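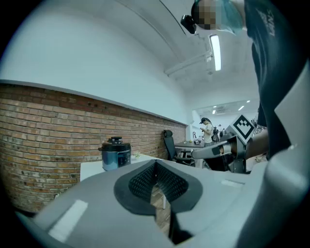 Two grippers, one pressure cooker, wrist view.

Teaching the lid task by hand: what am I doing wrong?

wollik_wrangler
3 Aug 2023
We're collecting demos for a policy that takes the lid off a pressure cooker. Handheld grippers, marker cubes, head camera, the full fancy dress. I have 619 demos and a policy that approaches the cooker with great confidence and then pets it. Do I need more data or a new hobby?

fernier_fan
More data. I wouldn't look at a two-handed task with under 2,000 demos. Lids are worse because you have to twist before you lift, and a policy that learns those in the wrong order just carries the cooker around.

Siwan Beddoe
Disagree. I got a decent jar opener at Civent out of far fewer, and half of those were me sneezing. Are both hands doing something in every demo? If one spends the whole time hovering, the policy learns to hover.

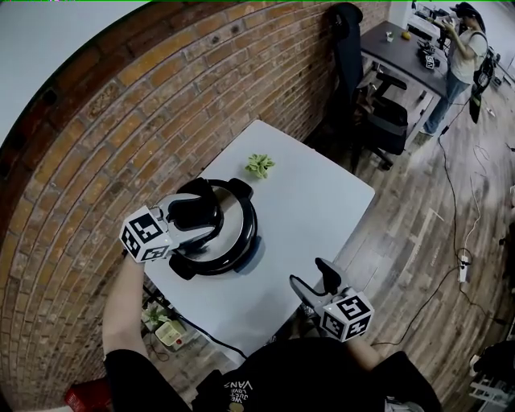 Also check how long you pause before the grasp. People slow down to be careful, and then the robot learns to stand there thinking about its life choices. I cut every pause longer than 15 frames and the petting mostly went away.

pringle_bot
Or use teleop like a grown-up. With a leader arm you can't record a motion the robot can't do. Your wrist can, and it will.

fernier_fan
Teleop on a twisting lid? Enjoy your afternoon. I managed around 1,000 episodes that way once and my shoulder still brings it up.

pringle_bot
Your shoulder isn't a benchmark.

wollik_wrangler
Went through the recordings last night. Siwan is right about the pauses, annoyingly. My left hand is quick and my right hand waits to be introduced. Trimming now, and I'll move the start positions too. 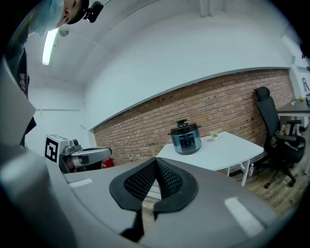 Same cooker from another grip. Plant is moral support.

Siwan Beddoe
Keep the untrimmed copies. I didn't, and I spent most of October regretting it.

fernier_fan
Still says more data.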